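**Craddock Paper Repair Project: progress report, July**

We're at the halfway mark and I'm very happy to say the workroom is now a real workroom. When we wrote the application it was a storage space with one bad lamp and a stack of folding chairs. The grant paid for the shelving, the two tables and most of the first paper order, and all of it has been in steady use since spring.

The map collection came over from Fledden in 13 flat boxes. It's a lovely mix: parcel maps, drainage plans, a few hand-colored street plans, and a long run of mill drawings we hadn't expected at all (more on those further down). Ten boxes have been surface cleaned and the sheets listed. The other three are waiting because the maps in them were rolled for decades and need a slow flattening before anyone can work on them.

The biggest change since the last report is how we set up a table. We used to work straight on the wood, and small flakes of old paper simply vanished against it. Now a big sheet of white paper goes down first, every time, before anything from a box comes out. Loose bits show up right away, and at the end of a session you can lift the whole sheet and tip the crumbs into an envelope marked with the map number.

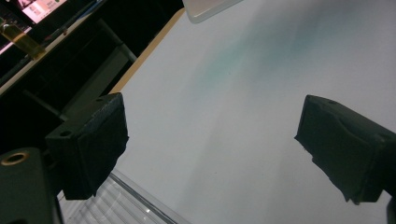
It also means we go through a lot of white paper! The first order from Kosby ran out sooner than planned, so we moved $200 from the "small tools" line to cover a second one. Small tools still has enough in it for new brushes in the fall. I don't expect to ask for more under either heading.

Lighting is better but not finished. The two Brokine lamps are great for close work, and tears that we'd have missed last winter are easy to find now. Evening sessions are still harder on the eyes than mornings, and colors on the tinted plans are tricky to judge after about 6 p.m., so we've moved all color notes to the morning.

Now, the mill drawings. They show the Craddock mill floor by floor, with pencil changes in at least two different hands, and they're in better shape than anything else in the collection. The library would like to show a small group of them once they're mended, and we'd love to do that.

Spending to date is just under $4,000, in line with the budget apart from the paper. Still to do before the final report:

- flatten and list the last three boxes
- mend the mill drawings
- order map folders in the large size
- write up the table routine so new helpers can follow it

The folders have a long lead time, so that order goes in first.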